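Reliability Test Technician (two-arm manipulation)
Moncrieff, Ullcombe site. Fixed term. Posted 24 Apr 2019.

Moncrieff is hiring a technician for the Tendon test cell. The post was opened after a gripper fault in the household task series: the fingers opened without a command while holding an object. The fault was logged 2 times in 201 runs. Neither event raised an alarm, and the controller reported a closed gripper both times. Testing with loaded bowls is suspended until the fault is reproduced and traced.
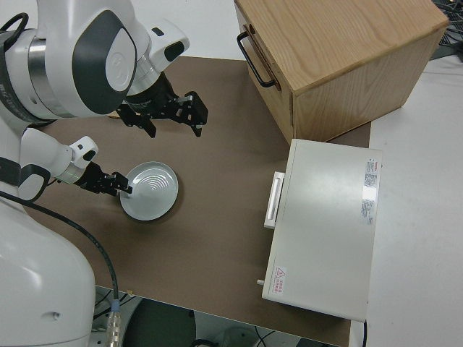
The technician will spend most of the contract on cable and connector faults. Our leading theory is an intermittent loss of signal under arm motion. You will inspect each cable run before a session, log its routing, and repeat the same motion with the cable secured and unsecured. The lower arm's black cable, which curves down across the tabletop to a metal connector, is the kind of run you will be asked to assess. A second theory concerns the Fallier firmware and is handled by Oona Ikonen – you will supply her with logs.

Duties
Run repeat trials in blocks of 50 and record every stop.
Maintain the fault register.
Check the emergency stop before each block.
Halt testing without asking permission if the cell is unsafe.

Requirements
Two years of work with industrial or research arms. Competence with a multimeter and an oscilloscope. Clear written English. Some Python is useful.

The contract starts in May. Send a resume and one fault report you have written – remove client names – to Michalis Kouris, Test Engineering, Moncrieff, Ullcombe.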